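How to Wash and Store Fuzzy Knit Socks

Fuzzy socks lose their softness faster than plain cotton ones. Most of the damage comes from hot water, a hot dryer and being pulled on by the cuff. The steps below work for hand-knit pairs and for the soft synthetic kind sold in most stores.

What you need

A sink or small basin
Mild liquid detergent
A mesh bag, if you use a machine
A dry bath towel
A flat place to lay the socks out

Washing

1. Turn each sock inside out. Shake out crumbs and lint.

2. Fill the basin with cool water and add a teaspoon of detergent. Skip fabric softener, which leaves a coating on the fibers and mats them down.

3. Put the socks in and press them under the water. Leave them for ten minutes. Don't rub the heels together.

4. Rinse in cool water until no suds come out.

If you use a machine, put the pair in the mesh bag, choose the delicate cycle and wash with light items only. Jeans and towels will rough up the yarn.

Drying

1. Squeeze the water out with your hands. Don't wring.

2. Lay the socks on the towel, roll it up and press down along the roll.

3. Turn the socks right side out and dry them flat, away from the radiator. Thick pairs can take a full day, so turn them over halfway through.

Checking and pairing

1. Spread the dry socks on a made bed. A plain, light-colored sheet makes loose fibers easier to spot.

2. Trim long strays with small scissors. Leave the short fuzz alone.

3. Match striped socks by the toe and foot, where the pattern is clearest. Pick each one up by the sides of the foot and keep the cuff relaxed.

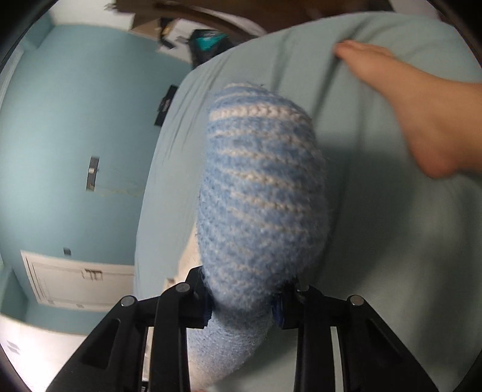
Storing

Lay one sock on top of the other and fold the pair in half. Don't roll one cuff over the other, as this stretches the ribbing. Keep the pairs in a drawer with some room to spare.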